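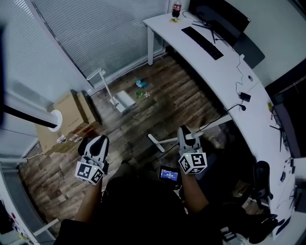
Lerno desk chair, 11 months in

Bought this to replace a kitchen chair I'd been working in since forever. My back was wrecked. Paid full price, no freebie, no discount code.

Assembly. One person can do it but get a second for the backrest. Instructions are all pictures and step 9 shows the bolt going in from the wrong side. I did it wrong, took it apart, did it again. The allen key that comes in the bag is soft as cheese so use your own if you have one.

Seat. Firm. Really firm the first couple weeks, I nearly sent it back. Softened up by the end of January and now I like it. If you're short the seat pan may be too deep — my friend Flora Guthrie tried it and her feet were fine but the front edge dug in behind her knees. It slides but only a little, and the lever is stiff.

Back support is the reason to buy it. Goes up and down, clicks into place, stays there. I used to get up from my desk at lunch and walk like my grandad. Not any more.

Armrests, hmm. They go up, down and in, but they don't lock when you swing them so every time you lean on one to stand up it wanders off. Height is good though. Mine slide under the desk on the lowest setting, measure yours first becuase the lowest setting isn't that low.

Wheels. The ones in the box are hard plastic and loud on a wood floor. Left faint marks too, came off with a damp cloth but still. I swapped them for soft ones from Caldeira, pushed straight in, no tools. Should be what it ships with at this price.

Squeak started in month two. Somewhere under the seat when you lean left. Emailed support on a Thursday, got a reply from Callum Aitken the next morning, told me to tighten the two front bolts and put a bit of grease on the tilt spring. Worked for a while. Came back. Did it again, quiet since. Good service, can't fault it, just wish I didnt need it.

Fabric pills a bit where my jeans rub. Coffee came out with dish soap. Collects cat hair like you wouldn't believe.

Also tried the Pimano before this. Nicer looking, better arms, but the back was a plain curved shell with nothing to adjust and I was sore after an hour. Returned it and paid the shipping myself, ouch.

Would I buy again — yeah, probably on sale. 

Back support 10 out of 10, wheels a 2. Will update if the squeak comes back.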